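Friday, a little after nine

Coffee first, then the gripper comparison, which I have been promising Mirjana since the start of June and kept putting off while the arm controller was acting up. The controller is behaving again (Kastriot reflashed it and swapped the power lead, and I am not going to ask which of the two did it), so today I went back to the fingers.

Two sets are in the running. The Markberg fingers came with the hand-held unit and have the thin curved tips. The block fingers are the ones Ermira drew up after we kept losing hold of flat things, with a wide inner face and two holes along the top edge so that a pad can go on and come off without taking the whole linkage apart. I like them very much already, and I should admit that before writing down any results, so that whoever reads this can take my enthusiasm with a pinch of salt!

Started with the Markberg set on the usual tray: sponge, film canister, glue stick, folded cloth, the little steel ruler. Close at 53 percent of full force, lift, hold, set down. Sponge and canister fine. The glue stick rolled in the tips twice and then behaved. The ruler was hopeless, as it always is, and I spent far too long trying to coax one edge up with my thumbnail before remembering that this is cheating.

Then a break, as Blagoje came by wanting to know if we still had the long Wokberg cable. We do, it is in the drawer under the vise, and if it isn't there then Aidan has it.

Block fingers after that. Fitting them took longer than I would like. The screws Ermira specified are a hair too long and bottom out before the pad is snug, so I put a washer under each one and made a note to order the shorter ones from Krasniqi next time. Once they were on, the difference with the cloth was lovely. It came up in one fold, no bunching, and stayed put while I turned the tool right over. The glue stick was better too. The ruler is still a problem, but now a more interesting one: the faces meet flat, and if I come in low enough they catch the long edge about half the time.

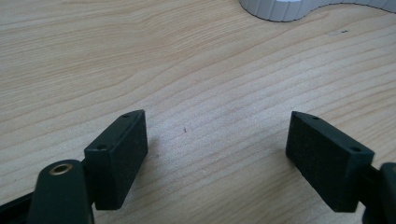 Alignment is what I want to settle before the endurance run, and I would rather fuss over it now than find out at cycle 700 that we have been pinching crooked. With the jaws open over the bare tabletop I can sight down both top edges at once, and the two small holes in each one make handy reference points, so my plan is to set a straightedge against each pair and compare the angles left and right. The linkage has a bit of play at the pivot that I can feel by hand, and I don't yet know how much of it reaches the pads.

Ermira asked whether the faces should be softer. My feeling is to leave them alone until we have numbers. The Diltomard sheet we tried in the spring gripped beautifully and then peeled at the corners, and I spent an afternoon picking glue out of a hinge, so I am in no hurry to go back to it.

Left for next time:
Shorter screws, Krasniqi, enough for both sets.
Straightedge check, open and closed.
Endurance run, 2000 cycles, canister only. Kastriot has offered to write the loop.
Ask Mirjana if she wants the ruler kept on the tray. I would keep it, out of stubbornness if nothing else.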